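4.3 Programming a Custom Care Cycle

A custom cycle stores the wash temperature, spin speed and rinse count for one type of load. The Kikine washer holds up to 16 custom cycles. Factory cycles cannot be overwritten.

1. Close the door and turn the selector to CUSTOM.
2. Press SET for three seconds. The display shows the first free slot.
3. Turn the dial to choose the temperature. Press SET.
4. Turn the dial to choose the spin speed. For knit cotton, stay at the low setting.
5. Choose one or two rinses. Press SET to store the cycle.

Note: If no key is pressed for 97 seconds, the control returns to the main menu and the entry is lost.
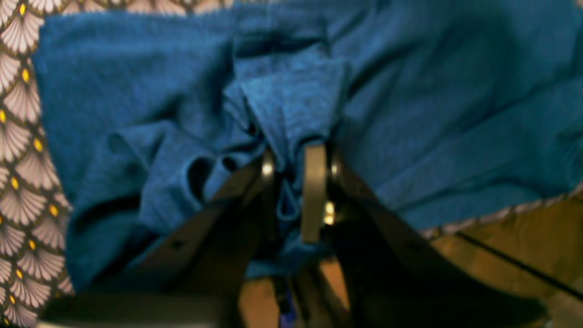

Can a stored cycle be changed after the wash has started?
Only the spin speed can be changed, and only before the final rinse begins. Press PAUSE, turn the dial to the new speed and press START. The stored cycle keeps its original value.

4.4 Loading for a Custom Cycle

1. Sort by color and by fabric weight.
2. Empty all pockets and close zippers.
3. Open out twisted or bunched items before loading.
4. Load items one at a time and leave a hand's width free at the top of the drum.

Caution: Do not force the door closed on fabric. A trapped edge can damage the seal and cause a leak.
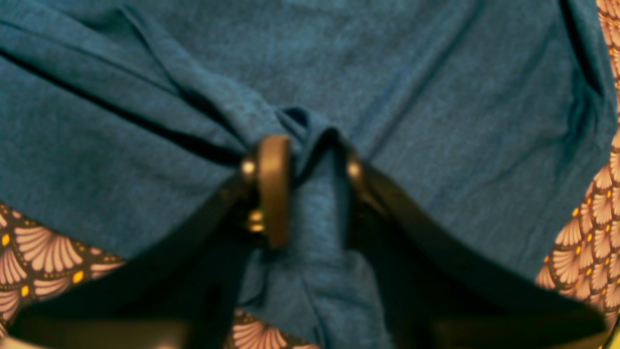
Fig. 4-2. Knit fabric, gathered and twisted.

5. Add detergent to the left compartment - never directly to the drum.
6. Press START. The door locks when the drum begins to turn.

Note: Error code 1334 means that the load is out of balance. Press PAUSE, wait for the door to unlock, spread the load by hand and restart. If the code returns, contact Sidmont service.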